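The Slow Return of the Mending Shop

In the town of Foulkes there is a street with 40 doors, and behind one of them people again pay money to have a sock repaired. I visited it in August, with a jacket of mine that had lost its lining. The shop is called Rustuso. It opens at ten, and when I came the line was already out to the sidewalk.

I grew up in a house where mending was done in the evening, under the lamp, and was never spoken of. A hole in the elbow was a small shame. So it was strange for me to see young customers ask for the repair to be visible, in red thread on gray wool, and pay more for it.

The prices are written on a card by the door. A button costs almost nothing. A new lining costs 30 dollars, and for this I could buy a cheap jacket in the shopping center outside the town. The woman at the counter knows it and does not argue. She turned my jacket inside out, pulled at the seams and told me that the cloth was good for another ten years.
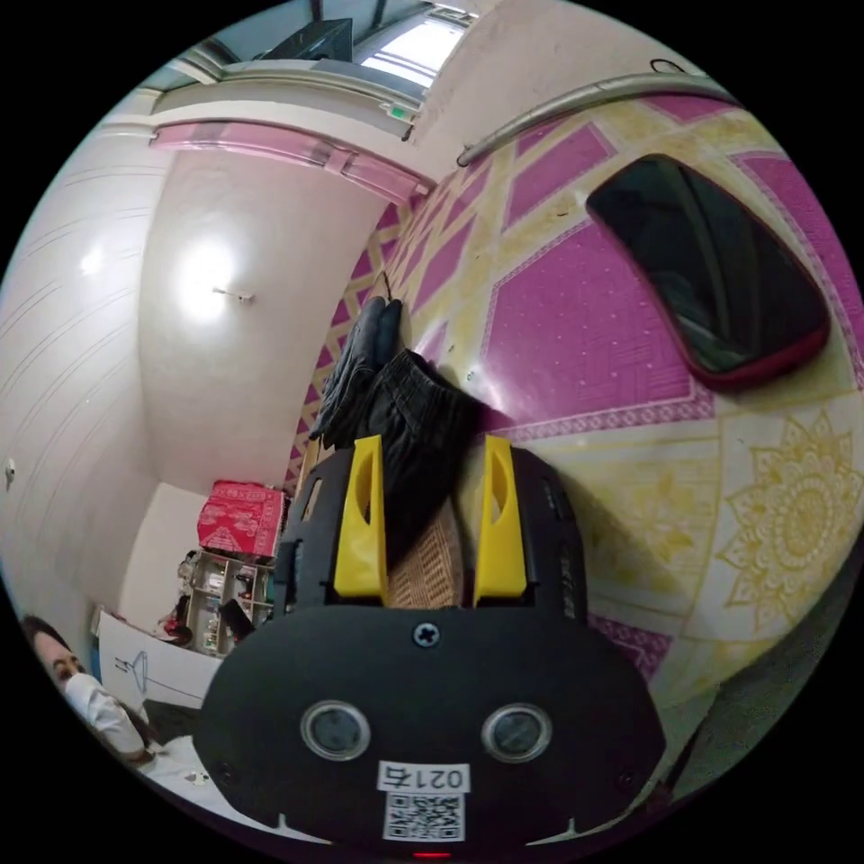 What is difficult is to find the hands. The old tailors of the region learned in the factory at Flosuvley, which employed roughly 500 people before it closed, and most of them are retired now. Rustuso has taken two of them back for the mornings. They teach darning to beginners, who in the first weeks spoil a lot of wool. One of the teachers told me that her students hold the needle as if it would bite them.

There is also the question of the cloth itself. Many garments brought to the counter are made of thin mixed fibers, and a darn pulls them apart again at the edge. The shop refuses these politely. Some customers become angry, because the shirt was new in spring.

A second shop, Ekex, has opened near the station and takes only shoes and bags. The two send customers to each other, and on market days they stay open until eight.

My jacket was ready after nine days. The lining is dark green, which I did not choose, and the left pocket is now deeper than the right one. I wear it often.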